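Orlandini (company)

Orlandini is an Australian maker of light sports cars, based in Geelong, Victoria. It was founded by the engineer Mirko Fabbri, who took the name from his mother's side of the family, and spent nine years as a listed company before being bought out and returned to private ownership. It is best known for the Giruris, a two-seat open car that stayed in production, with changes, through most of the company's life. Since the buyout it has been a wholly owned subsidiary of the parts group Emura.

Contents
1 Origins
2 Early models
3 Listed years
4 Takeover by Emura
5 Manufacturing
6 Models
7 Ownership and finances
8 Motor sport
9 See also

Origins

Fabbri trained as a toolmaker and later worked in the chassis department of a truck body builder. He began building cars for hill climbs in a rented shed at North Geelong, using second-hand engines and a folded aluminium tub of his own design. Three of these cars were sold to other competitors, and a fourth was kept as a development car. A request from one of the buyers for a version that could be registered for the road led to the formation of the company.

Money for the first road car came from a bank loan against Fabbri's house and from deposits paid by customers. The deposits were held in a separate account until each chassis was numbered, a practice that was later written into the company's standard contract of sale. The company did not take outside shareholders until its second model was in development.

Early models

The first road car was sold as the Orlandini S. It had no roof, no doors and a single wiper. Compliance work took longer than building the prototype, and the braking system was redesigned twice before approval. Production of the S ended after 21 cars. Most went to buyers in Victoria and Tasmania. Several were later converted back to competition use, and surviving road-registered cars are now uncommon.

The Giruris followed. It kept the tub layout of the S but had doors, a folding roof and a boot large enough for one soft bag. The engine was bought in complete from an outside supplier, along with its gearbox and wiring, and sat behind the seats. Reviews at the time praised the steering and criticised the roof, which leaked at the corners. A revised roof was fitted from the second year and offered to existing owners at cost.

Listed years

Demand for the Giruris was greater than the shed could meet, and the company moved to a former woolstore before building its own premises on the northern edge of the city. The move was paid for by a share offer. Fabbri kept a controlling interest at first, though later share issues reduced his holding to less than half.

The company's record as a listed business was uneven. It made a profit in each of its first three years on the market, helped by a waiting list that at one point stretched to 14 months. The waiting list then shortened as interest rates rose, and some customers who had ordered with the aim of reselling withdrew. Orlandini responded by cutting the number of options and raising the base price, which restored its margin per car but reduced sales.

A planned four-seat model, known within the company as Project Koltetti, was the main cause of the losses that followed. It needed a new platform, new tooling and a second assembly hall. The hall was completed, but the car was cancelled after two prototypes had been built. The company wrote off the whole of the development spending in a single half-year, and the share price fell by 60 per cent over the following months. Fabbri stepped down as managing director and remained on the board as technical director.

Smaller shareholders objected to the way the cancellation had been disclosed. Their main complaint was that the company had told the market the project was on schedule in February and had then stopped work on it before the end of the financial year. The board said the decision had been made only after a supplier withdrew. The matter was settled without a hearing and the terms were not made public.

Takeover by Emura

Emura, which made suspension arms and brake parts, was already one of Orlandini's larger suppliers and was owed money when the Koltetti project ended. It converted part of the debt to shares and later made an offer for the remainder. The first offer was rejected by the board as too low. A second, at a higher price and with a condition that the Geelong plant be kept open for at least five years, was recommended to shareholders and accepted.

Fabbri sold his shares into the offer but signed a consulting agreement with the new owner. The company was removed from the exchange once the remaining minority holdings had been acquired. Employment at the plant fell in the first year under Emura, mainly in administration and sales, and then rose again when some brake assembly work was moved into the unused hall.

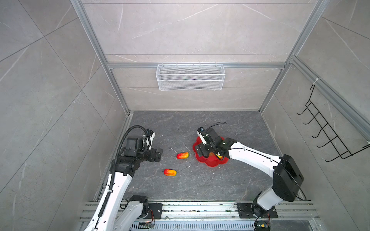 Manufacturing at Geelong is divided between the original assembly hall, where cars are built in small batches, and the second hall, where parts are put together for Orlandini and for outside customers. Cars move between stations on wheeled stands pushed by hand. The tubs arrive as flat sheets and are folded, bonded and riveted on site. In the second hall the work areas are built up from aluminium extrusion, a material that can be unbolted and cut again when a job changes. Storage is hung from the same members where possible, in baskets with hooks that allow them to be lifted off and put on another rail. The company adopted this approach after the takeover, replacing fixed welded benches that had been made for the cancelled four-seat car.

Paint is applied by a contractor in Melbourne. Orlandini had its own spray booth during the listed years but closed it when the cost of new extraction equipment was judged too high for the number of bodies being painted. Trim is sewn in-house. Each finished car is driven on a fixed road route of 50 kilometres before delivery, and any faults are recorded on a sheet that stays with the car's build file.

The plant does not run a night shift. Assembly begins at 7 am, and deliveries of large parts are taken in the afternoon to keep trucks away from the staff car park at the start of the day.

Models

Orlandini S. Open two-seater without doors. The company's first road car.

Giruris. Open two-seater with folding roof. Total production of the first series was 1,505 cars, including right-hand drive and left-hand drive versions. Left-hand drive cars were sold mainly through two agents in Europe.

Giruris Coupé. Fixed-roof version of the above, introduced in the last listed year. The roof panel is bonded to the tub and adds stiffness as well as weight. It shares its doors and windscreen with the open car.

Giruris Series 2. Introduced under Emura ownership. It has a wider track, revised front suspension and an electric power steering system, which was an option on early examples and later became standard. The boot was made larger by moving the battery to the front of the car.

Koltetti. Four-seat coupé, cancelled. One prototype is kept at the plant. The other was used for crash testing and scrapped.

Ownership and finances

Orlandini does not publish separate accounts. Its results are included in the vehicle and assembly division of Emura, which also covers trailer axles and contract assembly, so the profit or loss made on cars alone cannot be worked out from the published figures. Emura has said in its annual reports that the car business covers its own costs. Spare parts for the Giruris are a steady source of income, and the parts catalogue is kept up for all road cars, including the S.

The Orlandini name and badge are owned by a holding company set up at the time of the share offer. This was transferred to Emura as part of the takeover. Fabbri retains the right to use his own name on competition cars.

Motor sport

The company has not run a works team. Giruris cars are used by private entrants in hill climbs, sprints and production sports car racing, and a one-make series ran for four seasons during the listed years. The series cars had a roll cage, a sealed engine and a control tyre. It ended when the company withdrew its prize money, although many of the cars moved to club racing. Parts support for competition owners is now handled by the service department at Geelong.

See also

Automotive industry in Australia
Kit car
Public-to-private transaction
Low-volume vehicle manufacturing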